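Why Do Wasps Build Paper Nests?

Have you ever looked up at a porch roof and seen a gray thing like a small upside-down umbrella? That could be the nest of a paper wasp. Wasps make their nests out of paper, and they make the paper themselves.

How they do it

A wasp lands on an old fence or a dead branch and scrapes off a thin strip of wood with its jaws. Then it chews. The wood mixes with the wasp's spit and turns into a soft paste. The wasp flies home and spreads the paste along the edge of the nest, where it dries into paper. If you stand quietly near a wooden fence in summer, you may hear the scraping.

Every little room in the nest has 6 sides. These rooms are called cells, and the queen lays one egg in each.

Who starts the nest?

In most places a queen starts it in spring. She has spent the winter tucked into a safe, dry crack - under bark, or sometimes in an attic. At first she does all the work. When her first daughters grow up, they take over the building and bring home food. Wasps catch caterpillars and flies to feed the young, and this helps gardeners.

In the town of Larholm, a nest was left hanging over the library door until the cold weather came. The children's room has it now, on a shelf by the window.

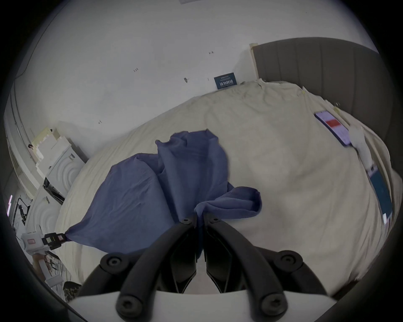
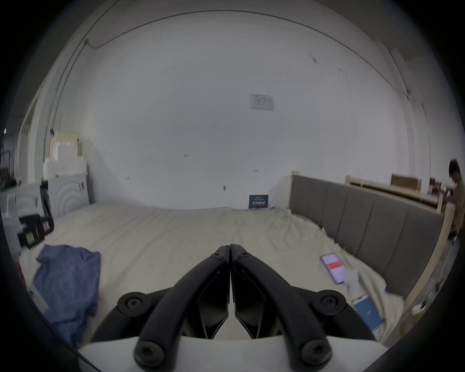
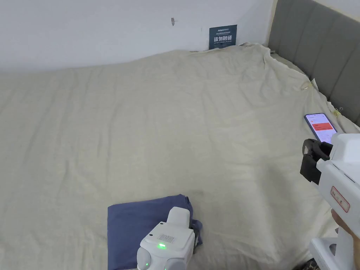

What should you do if you find a nest?

Stay back and tell a grown-up. Don't poke it, spray it with water or throw things at it. Wasps sting to protect their home, and one wasp can sting more than once. If a wasp flies near you, walk away slowly - waving your arms can upset it.

By winter most nests in cold places are empty. The old queen and the workers have died, and the new queens are hiding until spring. They will usually build a fresh nest and leave the old one alone.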